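Brownish spot and uneven color on light wood table top – sand it or leave it?

Posted in Furniture and Floors, September 2021
Viewed 103 times

Vilja Savolainen
We bought a used table from a family in Grukville. The top is a very pale wood with long grain lines and no stain that I can tell. I have wiped it with dish soap and water and let it dry overnight, twice. There is still a brownish blotch toward one corner, and the middle looks pinker than the left side, which is more of a gray white.
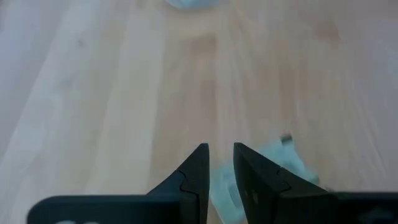
The table top. The blotch is toward the upper right.

I don't know what finish is on it, if any. Water soaks in after a few minutes and leaves a dark patch that goes away later. I have a sanding block and 120 and 220 grit paper. My husband wants to leave it alone. We eat at this table every day so whatever goes on it has to be safe for that.

Lurdes Veloso
If water soaks in, the finish is worn out or it was only oiled. Either way you can sand by hand.

Start with the 220. Go with the grain and do the whole top, not only the blotch, or you will have a pale dish in that spot. If the mark is still there after two passes, drop to 120 and then come back up to 220. Vacuum, wipe with a barely damp cloth, and let it dry.

Check the edge first to make sure it is solid wood. If it is veneer, skip the 120 completely – you can go through it in a minute.

The pink and gray difference may be only the light from your window. Look at it again in the evening with a lamp before you decide. For finish I use a hardwax oil, two thin coats, 20 minutes and then wipe off the extra. Read the can for food contact and curing time. Ours was done in February and has held up fine.

Kayode Lawal
I would just put a tablecloth on it. Mine has worse.

Paavo Huttunen
Agree with Lurdes on sanding the whole top. Try the underside first if you want to see how the oil changes the color. It will go more yellow.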